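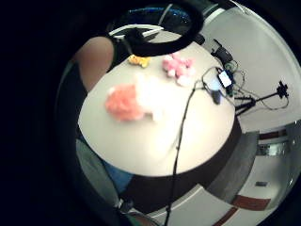
Rafferty Montoya wrote under my last post that I had made gallium sound like a party trick, and that I'd left out what it does to aluminium. Fair enough. I did leave it out.

Gallium melts at just under 30 degrees, so a warm hand is enough to do it. It is much safer to handle than mercury, but it leaves a grey smear on your skin that takes a couple of washes to get off. On glass it sticks as well, and you end up with something close to a mirror.

With aluminium it behaves differently. The metal normally has a thin oxide layer which protects it. If you scratch through that and put a drop of gallium on the spot, the gallium works its way in between the grains of the metal. I tried it in September with a soft drink can and left it overnight on an old tray in the garage. The next morning I could push a finger through the side – it tore like damp paper. The colour had hardly changed.

This is why you can't take it on a plane, and why I keep mine in a plastic bottle well away from the tools. Meifang Peng keeps hers in the fridge so it stays solid, which I might copy.

Rafferty also asked about indium. It is softer than lead and you can mark it with a fingernail, but it doesn't melt until roughly 157 degrees, so it won't do anything in your hand. I bought 2 small pieces from Helard and have only used one so far. If you bend a bar of it close to your ear it makes a faint crackle, the same as tin does. Mine was too thin to hear much.

I'll do bismuth next, once I find a pot I don't mind losing.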